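Josent lernt Türen, Teil wer weiß

Juli, kurz vor Mitternacht
von Theda Rothe

Der Greifer ist wieder dran, und übrig geblieben ist eine Schraube.
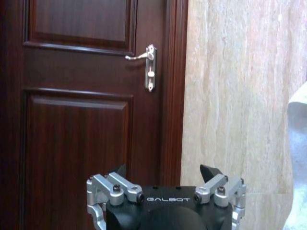 Ich habe sie in die Dose mit den anderen Übriggebliebenen gelegt, da ist sie in Gesellschaft. 21 Anläufe wollte ich heute schaffen, nach dem vierten habe ich das Abendessen vorgezogen. Josent soll eine Klinke herunterdrücken. Mehr verlange ich gar nicht. Mein Neffe konnte das mit anderthalb, und dem musste ich vorher kein Koordinatensystem drehen.

Das Koordinatensystem war übrigens der Fehler von gestern. Ein Vorzeichen. Josent fuhr mit großer Würde nach unten, sobald er nach oben sollte, und ich habe zwei Stunden lang die Kabel verdächtigt. Entschuldigung an die Kabel.

Glänzendes Metall mag die Tiefenschätzung nach wie vor nicht. Sie hält den Hebel mal für nah, mal für ein Gerücht. Doketti schreibt im Forum, man solle die Klinke mit Kreppband bekleben. Ots findet das Betrug. Ots hat allerdings auch seit März keinen Roboter mehr zum Laufen gebracht.

Ausgaben bisher: 2.075 Euro, den Kaffee nicht mitgerechnet. Dafür hätte man mir 100 Mal die Tür aufgehalten, vermutlich mit Verbeugung.

Morgen: Kraftgrenze runter, Anfahrt von rechts probieren, Kreppband kaufen und Ots nichts davon sagen.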